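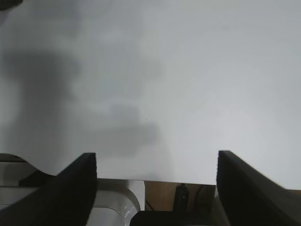 白いところに、ぼんやりと灰色の影。

ホーム　はじめての方へ　手紙のこと　台所のこと　過去の記事　お便り

冬の手紙と、遅い返事のこと

一月が終わってしまいました。年が明けたと思ったらもう二月で、毎年同じことを言っている気がするのですが、今年はとくに早かったです。お正月の飾りをしまって、七草がゆを食べそびれて、そのうち作ろうと思っていた小豆もまだ戸棚にあって、そうこうしているうちに一月がするっとどこかへ行ってしまいました。

さて、今日は手紙の話を書こうと思います。前にも少し書いたことがあるのですが、わたしには長く文通をしている人がいます。Haf Mathiasさんといって、Cornelbyという小さな町に住んでいる、わたしより少し年上の女性です。文通を始めてもう10年になります。10年といっても、やりとりはのんびりしたもので、多い年でも季節ごとに一通ずつ、少ない年はクリスマスカードと夏の絵はがきだけ、ということもありました。わたしの英語が上手になったかというと、それがまったくで、いまだに辞書を引き引き、三行書いては消し、また書いては紅茶を飲みに立ち、という調子です。

きっかけは、旅先で入った毛糸屋さんでした。雨宿りのつもりで入ったのに、棚いっぱいの毛糸を見たらすっかり長居をしてしまって、そのとき隣で同じ緑色のかせを手に取っていたのがHafさんだったのです。その緑が最後のひとつで、どうぞどうぞ、いえいえそちらこそ、と身ぶり手ぶりで譲り合って、結局ふたりで笑い出してしまって。毛糸はHafさんが持って帰ることになったのですが、別れぎわに住所を書いた紙を渡してくださって、「編めたら見せるから」と。それが本当に半年くらいして、緑のミトンの写真を入れた封筒が届いたのですから、あのときは玄関先で声が出ました。うれしかったなあ。

ミトンはちょっと左右の大きさが違っていて、手紙にもちゃんと「左は気持ちが大きい日に編んだ」と書いてありました。わたしはそれですっかりHafさんのことが好きになってしまって、その晩のうちに返事を書き始めたのでした。書き終わったのは三週間後でしたけれど。

そうなんです、わたしはとにかく返事が遅い。

メールもそうで、友人のPushpa Gargさんには「あなたの返事は季節の便りね」と笑われています。Pushpaさんは何でもその場で返す人で、お茶を飲みながらでも、ちょっとごめんねと言って、ぱぱぱっと打って、もう話の続きに戻っている。あの身軽さにはあこがれます。わたしは一通読むと、まず読んだことに満足してしまって、それから何を書こうかなあと何日も考えて、考えているあいだはもう半分返事をしたような気分になっているのです。そして気がつくと月が替わっている。

ことしの冬は、それを少しだけあらためようと思って、いくつかやり方を変えてみました。うまくいったのもあれば、そうでもないのもあるのですが、同じように返事をためてしまう方がいらしたら、何かの足しになるかもしれませんので書いておきます。

まず、便箋をいいものにするのをやめました。

これは自分でも意外だったのですが、きれいな便箋ほど書けないのです。透かしの入ったのや、縁に小さな花の絵のあるのや、旅先で見つけるとつい買ってしまって、引き出しには大事にとってあるのですけれど、いざ書こうとすると、この紙に見合うことを書かなくてはと身構えてしまう。それで十一月に、近所の文具店で一冊135円の、罫線だけのごく普通の便箋を買ってきました。これがとてもいいんです。書き損じても惜しくないし、犬に吠えられたとか、大根が安かったとか、そういうことがすらすら出てくる。Hafさんからも「今回の手紙はいつもよりあなたの声がする」と書いてきてくださって、あら、いままでのは誰の声だったのかしら、とひとりで笑ってしまいました。

それから、書く時間を夜から朝に変えました。夜に書いた手紙は翌朝読むとどうにも恥ずかしい、というのは若いころからよく聞く話ですが、この年になってもやっぱりそうなんですね。夜のわたしは感傷的で、月がどうとか、母の着物がどうとか、すぐそういうことを書く。朝のわたしはもう少し用件がはっきりしています。朝ごはんの片づけをして、洗濯機を回して、それが止まるまでのあいだに書く。洗濯機の音がしていると、なんだか誰かが家にいるみたいで、筆が進みます。止まったら、文の途中でもそこでおしまい。続きは次の朝です。

途中でやめるのは、はじめは気持ちが悪かったのですが、慣れるとかえって楽なものでした。翌朝座ったときに、昨日の自分が書きかけたところから入ればいいので、あの「書き出しが決まらない」という苦しみがないのです。編み物をなさる方ならわかってくださると思うのですが、段の終わりできっちりやめるより、数目残しておいたほうが次に手をつけやすい、あの感じに似ています。

そういえば、編み物のほうはこの冬ちっとも進んでいません。ベストの後ろ身ごろだけができていて、前がまだです。122目の作り目をするところで何度も数え間違えて、ほどいては作り、ほどいては作りして、もう糸がけばだってきてしまいました。目数マーカーを使えばいいのはわかっているのです。わかっているのですが、あれがまたどこへ行ったものか。 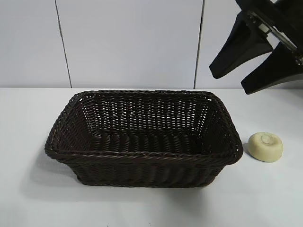

焦げ茶の編みかご、中はからっぽ。

話を戻しますね。

手紙を書いていて楽しいのは、相手の暮らしの細かいところが、長いあいだに少しずつたまってくることだと思います。わたしはCornelbyには一度しか行ったことがなくて、それも半日いただけなのに、Hafさんのおかげで、パン屋さんの二代目がライ麦のパンを焼かなくなったことも、坂の上の教会の鐘が一昨年から少し遅れていることも、川べりの遊歩道にどうしても枯れない柳があることも知っています。お隣に越してきたDineo Chaukeさんという若い方が庭仕事の名人で、塀ごしに苗をくださるのだけれど、いつもちょっと多すぎるのだとか。去年の夏の手紙はほとんど全部ズッキーニの話でした。ズッキーニのスープ、ズッキーニのケーキ、ズッキーニの酢漬け、そして最後に「もしあなたが近所だったら、今ごろあなたの玄関にもある」と。

わたしのほうは何を書いているかというと、これがもっとたわいないことばかりです。前の通りの銀杏が剪定されすぎて気の毒な姿になったこと。駅前のお豆腐屋さんが午後は閉まるようになったこと。柚子をたくさんいただいたので、ジャムを煮たこと。

柚子のジャムは毎年作るのに毎年味が違って、今年は少し苦めになりました。皮をゆでこぼすのを一回でやめてしまったせいだと思います。あのときちょうど電話がかかってきて、話しているうちに面倒になってしまって。でも、この苦いのがトーストにたっぷりのバターと合わせると、なかなかいいのです。お砂糖は柚子に対して少し控えめにして、200グラムにしました。もっと甘いのがお好きな方は増やしてくださいね。種は捨てずにお茶のパックに入れて一緒に煮ると、とろみがつきます。これは母に教わったやり方で、母はガーゼに包んで木綿糸でしばっていました。わたしは何度やっても糸がほどけて鍋の中が種だらけになるので、パックにしています。

Hafさんにこの作り方を送ったら、柚子が手に入らないのでレモンとグレープフルーツを混ぜてみた、とのことでした。どんな味だったのかは次の手紙に書いてあるはずです。楽しみ！

ああ、こうしてすぐ話がそれてしまいますね。手紙もだいたいこの調子なのです。

もうひとつ、やってみてよかったことがあります。返事を書くときに、いただいた手紙をもう一度はじめから読むこと。当たり前のようですけれど、わたしは長いこと、届いた日に読んだ記憶だけで返事を書いていました。するとどうなるかというと、聞かれたことに答えていないのです。Hafさんは我慢強い方なので、同じことを三回くらい聞いてくださっていました。お姉さんの膝の具合はいかが、と。わたしはその三回とも、まるで聞こえなかったみたいに、お天気の話をしていたわけで、読み返して顔から火が出そうになりました。姉の膝はおかげさまでずいぶんいいです。今度の手紙ではいちばん最初にそれを書きました。

読み返していると、前には気にとめなかった一行がふっと目に入ることもあります。去年の秋の手紙の隅に、インクの色を変えて「今日はあまり話す人がいない日」とだけ書いてありました。前後はいつもの明るい調子で、庭のことや、読んでいる推理小説のことが書いてあって、わたしは最初に読んだとき、たぶんそこを飛ばしてしまったのだと思います。すぐにどうこう書くことでもないような気がして、返事ではふれませんでした。ただ、それからは短くてもいいから、はがきを挟むようになりました。長い手紙と長い手紙のあいだに、「今朝は霜がおりました」とだけ書いたようなのを。

切手のこともちょっと書いておきたいです。うちの近くの郵便局に、切手を選ぶのをいつも気長に待ってくださる窓口の方がいて、こちらが迷っていると、シートを何枚も出して見せてくださいます。鳥にしようか、和菓子にしようか、やっぱり鳥かしら、とやっていると後ろに列ができていて、ひやりとします。先日は結局、両方買いました。Hafさんのところでは、切手は封筒からはがして、Santosh Sisodiaさんというお友達の息子さんにあげているのだそうです。小さいころに集め始めたのが、もうすっかり大人になって、それでもまだ取りにいらっしゃるのですって。一度も会ったことのない方ですけれど、切手を選ぶとき、あの人は鳥のはもう持っているかしら、などと考えるのが癖になってしまいました。

手紙が着くまでの日数は、ほんとうにまちまちです。早いときは一週間とちょっと、遅いときはひと月以上かかって、順番が入れ替わって届くこともあります。クリスマスカードが一月の半ばに着いて、その前に新年のあいさつのほうが来ている、というような。はじめのころは届いたかしら、失くなったかしらと気をもんだのですが、このごろは、まあどこかで休んでいるのでしょうと思うことにしています。ときどき封筒の角が少しつぶれて着くのも、長旅でしたねえという気がして、いやではありません。

先週、うちの郵便受けにもようやく一通届きました。消印がかすれて読めないのですが、中の日付を見ると年末に書かれたものでした。こたつに入って、みかんをむいて、それから封を切りました。四枚もありました！Dineoさんの苗はもう春の分が予約されているそうで、今年は豆だそうです。それから、あの緑のミトンの左のほうを、とうとう電車に忘れてきたと書いてありました。駅に問い合わせたけれど出てこなかったそうです。右だけ残っているので、もう片方を編み直そうにも同じ緑の毛糸がなくて、いっそ違う色にしようかしらと。

わたしも手芸屋さんに行くたびに緑の棚をのぞいているのですが、あの緑はなかなか見つかりません。苔のようで、でももう少し青くて、濡れた木の葉のような。こういうときに色の名前をたくさん知っていたらと思います。似た色を見つけたらひとかせ送ってみようと思っているのですけれど、似ているというのがまた難しくて、並べてみたら全然違った、ということもありそうですし。

柚子のジャムがまだふた瓶残っているので、お近くの方はどうぞお声をかけてください。苦いです。小豆は来週こそ煮ます。それと、前回の記事にコメントをくださったMadhu Shuklaさん、ありがとうございました。お尋ねの便箋は、罫の幅が広めの縦書きのほうです。英語の手紙のときは横にして使っています。

では、洗濯機が止まったようなので、今日はここまでにします。

最終更新：2026年2月1日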